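Plirnwood Civic Forum > Courts and Appointments > Filling the vacancy on the county bench

Thread: Nominating panel shortlist and the residency question 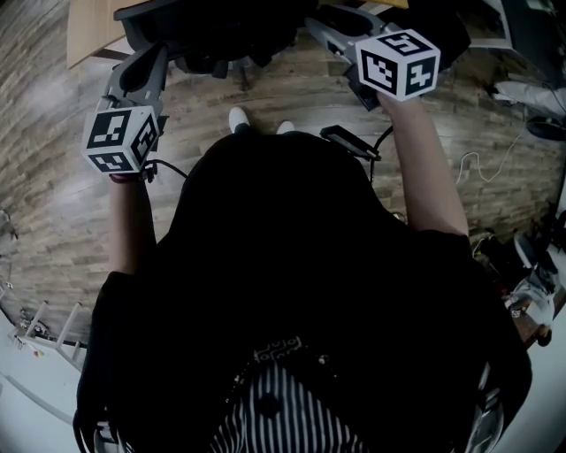 kocabas_b
Posted Wednesday, 9:14 am

The nominating panel has closed applications for the vacant seat on the Plirnwood County bench and is expected to send its shortlist to the county executive in April. I wish to raise one matter before that happens. Under the current rules an applicant must have lived in the county for two years before appointment, and the panel has read this to include periods spent elsewhere on temporary assignment. I believe that reading is wrong. The rule is written in ordinary language and ought to be applied as an ordinary resident would understand it. I would ask members to write to the panel before the shortlist is settled.

Bülent Kocabaş
Ward 3

eastgate_reader
Posted Wednesday, 9:52 am

I have read the rule several times and do not agree that it is so plain. The text says "resident," and the county has used that word for years in its election rules to mean a person who keeps a home here and intends to return to it. A lawyer who spends eight months on a case in another state does not lose the right to vote in Plirnwood. It would be odd to hold the same lawyer unfit for the bench on that ground alone.

mwakalinga.w
Posted Wednesday, 10:30 am

I write as a former clerk of the court, now retired. The residency rule was adopted after the Urio appointment, when a judge was seated who had never practiced before this court and did not know its local orders. The purpose was familiarity with the county. The panel's reading serves that purpose poorly in some cases and well in others, and I would not wish to see it settled by a letter campaign.

The more pressing matter is the backlog. There were 2,049 open civil matters on the docket at the close of the last quarter. The seat has been empty for 22 weeks. Any dispute over eligibility that sends the panel back to the start will add to both figures.

Wekesa Mwakalinga

kocabas_b
Posted Wednesday, 11:05 am

I thank Mr. Mwakalinga for the history. I do not accept that the backlog is a reason to pass over the rule. If the county finds the requirement too strict, the council may amend it at any regular meeting. Until it does so, the panel is bound by it.

With regard to the election rules, those contain their own definition. The appointment rule contains none, and the definition was not carried over by reference.

northbank81
Posted Wednesday, 12:41 pm

Is this about one applicant in particular? The names are not public and I would like to know how anyone outside the panel is aware that temporary assignments are at issue.

kocabas_b
Posted Wednesday, 12:58 pm

The panel's interpretation is set out in the guidance sent to all applicants, which may be requested from the county office. I have no knowledge of the names.

eastgate_reader
Posted Wednesday, 1:20 pm

I requested the guidance this morning and received it within the hour. Mr. Kocabaş is correct that it addresses temporary assignments. It also says that the panel will consider "the nature and length of the absence," and his first post left that out. This is a fair test and gives the panel room to refuse someone who has in fact moved away.

h_delacourt_road
Posted Wednesday, 2:37 pm

I would like to see more discussion of how the applicants will rule and less of where they sleep. The Siritex zoning appeal will be before whoever takes this seat, and it affects every household on the north side. The last judge allowed two continuances in that case without stating a reason on the record. The panel should ask each person on the shortlist for their general approach to continuances.

mwakalinga.w
Posted Wednesday, 3:10 pm

The panel may ask about the management of a docket. It may not ask how an applicant would rule in a pending case, and an applicant who answered such a question would have to withdraw from hearing the matter. I would urge members to keep the Siritex appeal out of any letter they send.

The record in that appeal should also be stated correctly. There was one continuance by order and one by agreement of the parties. No reason is required for the second.

h_delacourt_road
Posted Wednesday, 3:26 pm

I accept the correction as to the second. The first still had no reason attached.

northbank81
Posted Wednesday, 4:02 pm

Has the petition for an open interview session been filed? The last count I saw was 172 signatures. I signed it at the Ekonero branch library and have heard nothing further.

eastgate_reader
Posted Wednesday, 4:45 pm

It was filed with the county office and referred to the panel. The rules permit open interviews but do not require them. I support the petition, although I expect that some sitting attorneys will decline to apply in future if their present clients can learn of it from a public session.

kocabas_b
Posted Wednesday, 5:18 pm

On open interviews I am in agreement with the petitioners. Attorneys who seek public office should expect the public to know of it.

I have sent my own letter on the residency question. It asks the panel to publish its reasons if it forwards any applicant who relied on the temporary assignment provision. Members who disagree with me on the meaning of the rule may still be willing to support that request.

mwakalinga.w
Posted Wednesday, 5:40 pm

I would support the publication of reasons, provided that the applicant's employer and clients are not named. Please post the wording of your letter so that members may read it before signing anything similar.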